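**Charges communes en centre commercial : la clé de répartition est le vrai loyer**

7 février 2025

Le contentieux entre bailleurs et enseignes se concentre presque toujours sur le loyer facial. C'est une erreur de méthode. Dans les galeries marchandes de taille moyenne, la variable qui décide de la viabilité d'une cellule est la clé de répartition des charges, et cette clé figure en général dans une annexe que le preneur signe sans l'avoir recalculée.

Le cas de la galerie Bainbridge, exploitée par la foncière Prindport, est instructif. L'enseigne Jurkance y occupe une cellule de 132 m² de surface de vente. Le bail retient toutefois 198 m², par application d'une pondération qui réintègre une quote-part de mail, de réserves et de quai de livraison. La redevance de charges est assise sur la seconde surface, le loyer sur la première. Aucune des deux définitions n'est irrégulière en soi. Leur coexistence dans un même contrat produit un écart que le preneur découvre à la première régularisation, en janvier.

Dans cet exemple, la régularisation s'élevait à 2437 euros, hors taxes, pour un seul exercice. Le montant n'a rien de spectaculaire. Il correspond cependant à un poste que le compte prévisionnel remis à la signature ne mentionnait pas, et il se répète chaque année, avec indexation. 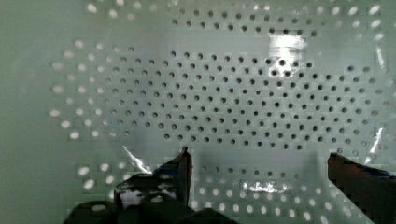
Les bailleurs opposent deux arguments. Le premier tient à la mutualisation : un centre supporte des coûts fixes (sécurité, chauffage des parties communes, entretien des ascenseurs) qui ne varient pas avec la surface de vente de chaque cellule. L'argument est recevable, mais il plaide pour une part forfaitaire identifiée comme telle, et certainement pas pour une surface fictive. Le second tient à la vacance. Lorsque des cellules se vident, les charges correspondantes doivent être supportées par quelqu'un. Prindport les a réparties entre les locataires présents. Je considère que le risque de vacance relève du propriétaire, qui seul maîtrise la commercialisation, et que son transfert devrait au minimum faire l'objet d'une clause distincte, plafonnée et chiffrée.

Reste la question de la preuve. L'état récapitulatif annuel est souvent fourni sous forme agrégée : une ligne « exploitation », une ligne « honoraires de gestion », un total. Chez Prindport, la gestion technique est confiée à Oluvlow, société dont les honoraires sont calculés en pourcentage des dépenses qu'elle engage. Un tel mode de rémunération n'incite à aucune économie. Il impose donc un niveau de détail supérieur dans la reddition des comptes, avec accès aux factures et aux contrats d'entretien.

Trois corrections suffiraient à assainir la pratique. Une définition unique de la surface, valable pour le loyer comme pour les charges, mesurée contradictoirement à l'entrée dans les lieux. Un plafond annuel de variation des charges récupérables, hors impôts et hors énergie. Enfin, un délai de 20 jours pour la communication des pièces justificatives, assorti d'une suspension de l'exigibilité du solde tant qu'elles manquent.

On objectera que les petites enseignes n'ont pas le poids nécessaire pour négocier ces points. C'est exact pour une négociation isolée. Une négociation groupée est en revanche possible au moment du renouvellement, à condition que les échéances des baux soient connues et comparées. Les locataires de Bainbridge n'ont pas encore procédé à cette comparaison.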